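Community > Crafts & Hobbies > Brush & Ink > Gear and Care

We use cookies to remember your login and to see which threads get read. By staying on the site you're okay with that.

Water-writing mat gone blotchy, is it done for?

Last updated: August

yayra_s
Hi all, long-time reader, first proper post. I've been doing brush calligraphy for 21 weeks now (my neighbour got me into it, I blame her completely) and I practise on one of those cream grid mats with the red squares and the dashed lines through them. The rice grid, mi zi ge, whatever you call it at your place. I love the thing. It lives on the dining table and I do a page of strokes before work with my coffee.

Trouble is, mine's gone manky. There are grey patches all over it now, and when I'm trying to see the shape of a horizontal stroke, half of it disappears into a blotch. I've wiped it with a damp cloth and got precisely nowhere. Do I bin it, or is there some magic way of getting the colour back? Losex sells a new one for $21 and I'm tempted, but it feels wasteful.

Cheers, Yayra

brushbalaskas
Hi Yayra and welcome! First question, is it a water-writing mat or a felt mat? They get sold side by side and people mix them up all the time. The water ones have a coating that goes dark where you wet it and fades as it dries. The felt ones just sit under your paper and soak up what comes through. Very different answer depending on which one you've got!

Magdalini

yayra_s
Ooh, good question. It's the water sort, you write straight on it and it vanishes. Well, it used to vanish.

inkpot_abhi
Then somebody's had real ink near it, mate. Be honest, did you dip a brush that hadn't been rinsed properly? I killed my first one exactly like that. The brush looked clean, I squeezed it, water ran clear, and then three strokes in there's this grey halo coming out of the heel of the brush. Ink hides right up under the ferrule and comes out when it feels like it.

I keep two brushes now, one for ink and one for water, and a bit of red wool tied on the handle of the water one. Haven't had a drama since.

Abhishek K.

yayra_s
...I may have only one brush. And it may be the same brush I use for ink at my neighbour's. Oh dear.
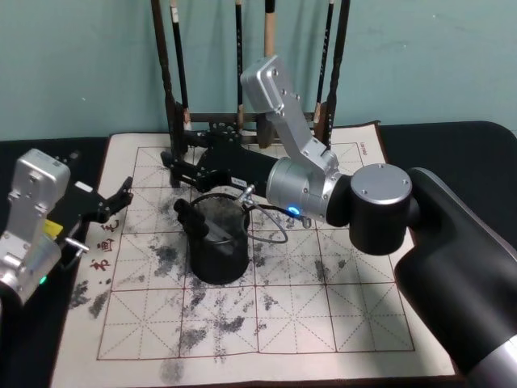 nayeli_a
Can you still practise on a mat that's covered in ink spots?
You can, as long as you can make out the grid and your wet strokes show up on the clean squares.

I'd keep going with it, personally. Mine is a disgrace, it's got more grey than cream down one side, and I still use it for warm-ups. You want to be looking at where your stroke sits against the centre lines anyway, and the red printing doesn't care about a few spots. Save the $21 for decent paper!

brushbalaskas
Going to politely disagree with Nayeli. For someone 21 weeks in, being able to see the edge of the stroke is the whole point of a water mat. You're looking for where the tip came out, whether the side is ragged, whether you pressed too early. If that happens on top of a smudge you can't see any of it, and you get into sloppy habits. I'd keep the old one for loosening up the wrist and buy a clean one for proper practice.

nayeli_a
Fair, but people put off practising when the gear is too nice! I had a gorgeous mat from Custwood that sat rolled up in a drawer for 90 days because I was scared of it. The ugly one gets used every single day.

brushbalaskas
Ha, okay, I'll give you that one.

subin_lim
Jumping in with some cleaning info, as I've wrecked a few of these. Once ink has dried into the coating it's in there. What I've tried:

- plain lukewarm water and a soft sponge: lifts fresh marks if you get to them within a minute or two, does nothing to old ones
- dish soap: left a slick patch where water beads up and won't take a stroke. Don't.
- magic eraser type sponge: took the ink off, and took the coating off with it
- white vinegar: smelly, no difference at all

So the only thing I'd say is worth doing is the sponge, straight away, dabbing and never rubbing. Rubbing turns one spot into a speckled mess the size of your hand.

Su-bin

inkpot_abhi
Backing up the dish soap warning. Same thing happened to me, there's a corner of mine that water just rolls off now.

yayra_s
Right, so no soap. I'm so glad I asked before I had a go at it with the kitchen spray! Su-bin, does it matter what you keep the water in? I've been using an old mug and I'm wondering if there's ink in the bottom of that too.

subin_lim
It definitely matters. If the mug has ever had inky brushes in it, there's a film in there. Give it a proper scrub or use a separate one. I'd go for something pale inside so you can see straight off when the water's turned. Dark pots look lovely on the table but you can't tell what's going on in them.

nayeli_a
Black pot person here and I will not be shamed. I just change the water every page.

inkpot_abhi
Every page! I change mine when I remember I own a tap.

brushbalaskas
One more for Yayra, where does the pot go when you're working? I see beginners put it right on the mat in front of them and then every drip lands on the grid. If you're right-handed, try it off to the right, past the edge of the mat, on a folded tea towel. Your sleeve won't drag through it and you're not carrying a loaded brush across your nice clean squares.

nayeli_a
Disagree again, sorry Magdalini! My table's tiny, so if the pot's off the mat it's off the table. Mine sits on the mat and I've learned to wipe the tip on the rim before I lift. Do that and it doesn't drip much.

brushbalaskas
"Doesn't drip much" and "more grey than cream down one side" are from the same person, I'd like the thread to note.

nayeli_a
Rude. Accurate, but rude.

yayra_s
You lot are cracking me up. Okay, my plan: keep the blotchy one for warm-ups, get a fresh one for the careful stuff, buy a second brush, scrub the mug. Does anyone have a favourite mat? The Losex one is thin and the far edge keeps curling up on me, which drives me batty.

subin_lim
They all curl if they've been stored rolled. Roll it the opposite way overnight with a couple of rubber bands, then lay it flat under some heavy books. For brand, I like the Ankrah one. Thicker cloth, and the guide lines are printed a bit lighter so they don't fight with your strokes. Mine came with 7 spare sheets of grid paper too.

inkpot_abhi
+1 for Ankrah, although I paid $172 for the full set with the brush rack and I'm still not sure what I was thinking. The rack is handy though. Hang your brushes tip down so the water runs away from the ferrule and you'll get far less of that hidden ink problem.

brushbalaskas
Hang them, yes, but reshape the tip with your fingers first or it'll dry splayed.

yayra_s
Ordered the Ankrah mat on my lunch break! Just the mat, Abhi, I was very restrained. Is a goat hair brush okay for the water one or should I get a mixed hair?

subin_lim
Mixed hair to start with. Goat holds heaps of water and you'll flood the squares until you get the feel of it.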